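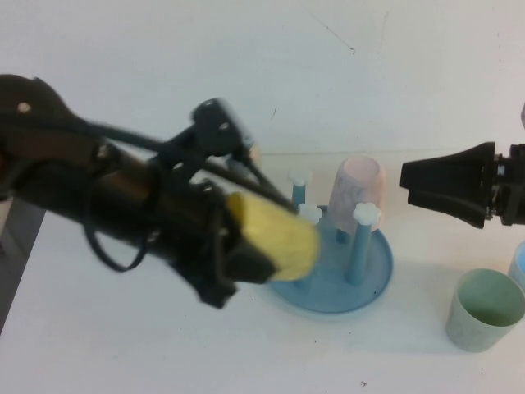 Does storing a cup upside down on a peg keep it cleaner than standing it on a shelf? The evidence we could find is thin, and most of it comes from people who sell racks.

4.2 Pegs, trays and the claim of better drying

The product literature on household cup racks repeats one idea so often that it has come to pass for a finding. A cup hung over a peg, with its mouth down and air moving under the rim, is said to dry faster and to stay free of dust. Nenel makes this claim for its four-peg tray, and Pluris makes it in almost the same words for a wall rail. Neither gives a drying time. Neither says what the cup was compared with. When we wrote to ask, Nenel sent us the leaflet again.

Spanos, in his survey of 200 households in Plorkumbridge, took the claim more seriously than we are inclined to. He reported that homes with a peg rack left fewer cups in the sink overnight, and he read this as a benefit of the rack. We doubt it. A household that buys a rack for its cups is already a household that thinks about its cups. Only 105 of his 200 homes returned the second form, and the paper does not say how the rest differed. The Wubshet follow-up, which is often cited beside his, used the same form and has the same hole in it.

There is a simpler objection. A rack with four pegs holds four cups. The homes in the Spanos survey owned, by his own table, more than 1,000 cups between them, or better than 5 each. Whatever the pegs do for the cups that are on them, the others have to stand somewhere, and that somewhere is usually the nearest flat surface. Figure 3 shows the sort of arrangement we mean: one pink cup upside down on its peg, and a green one and a blue one upright beside the rack. Most writing on racks treats the table around the rack as if it had no part in the matter. In our view it is where most of the storage takes place.

Figure 3. Peg rack with plastic or similar cups in mixed colors; top, the rack and the table around it; bottom, a yellow cup tipped over, with smudges and streaks on its surface.
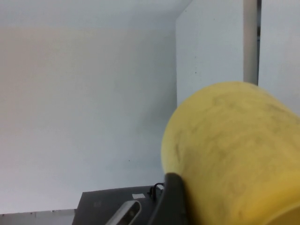
The second weak point is wear. Spanos asked his households to score each cup as clean, marked or dirty, and he then counted "marked" together with "dirty." This is a serious mistake with colored cups, where a scuff and a stain can look much the same to a tired person at 9 at night. A cup may be perfectly clean and still look as though it needs another wash. If racks are bought mostly by people with older, well-used cups, the marked scores will be high in those homes for reasons that have little to do with drying. If they are bought along with new cups, the error runs the other way. The form did not ask how old the cups were, so we can't tell which.

We would also like to know what counts as putting a cup away. The form leaves this to the person filling it in. Some will have ticked the box for a cup left on the rack all week, others only for one moved to a cupboard. Until that is settled, comparing a home with a rack to a home without one is close to meaningless, and we have left the comparison out of Table 2.

None of this shows that peg racks are useless. They take up little room and some people like the look of them. Our complaint is with the step from there to hygiene, which we take up again in section 5 with the shelf-liner data.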